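Início Loja Cozinha Cuidados da casa Contacto

Última atualização: 2 de janeiro
Tempo de leitura: 2 min

Sabão Cesum para pedra e bancadas, 352 ml

Quem nos acompanha há mais tempo já sabe que o Cesum nasceu de uma teimosia da Apinya Wannasri, que andava farta de detergentes que deixavam a bancada baça e a cozinha inteira a cheirar a limão de farmácia. Levou o seu tempo (e muitos panos estragados!), mas em maio chegámos à receita que vendemos hoje: um sabão líquido suave, de pH neutro, com um perfume discreto a alecrim que desaparece ao fim de poucos minutos.

Serve para mármore, granito, quartzo e laminados, e também para o inox, desde que se passe no sentido do escovado. Em pedra porosa que nunca foi selada pedimos um pouco de paciência - experimente primeiro num canto escondido e deixe secar de um dia para o outro. 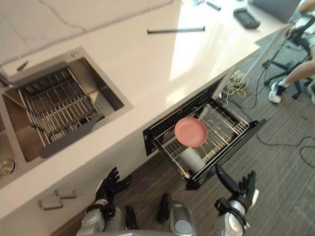
Para a limpeza de todos os dias bastam duas tampas num balde de água morna. Passe o pano bem torcido e depois outro seco, de algodão ou de microfibra, como preferir. Nas manchas de gordura pode usar o sabão puro, esfregar com a mão leve e enxaguar. Café, vinho e sumo de limão convém limpar logo, com este sabão ou com outro qualquer, que a pedra não perdoa.

O frasco é de vidro âmbar e pode voltar a encher-se na nossa loja de Wastbridge, onde a Buppha Ratanaporn o recebe com todo o gosto e ainda lhe desconta 70 cêntimos. Há também uma amostra de 100 ml, boa para levar de viagem ou para oferecer a uma vizinha indecisa.

Guardar bem fechado, longe do sol e das crianças. Não misturar com lixívia.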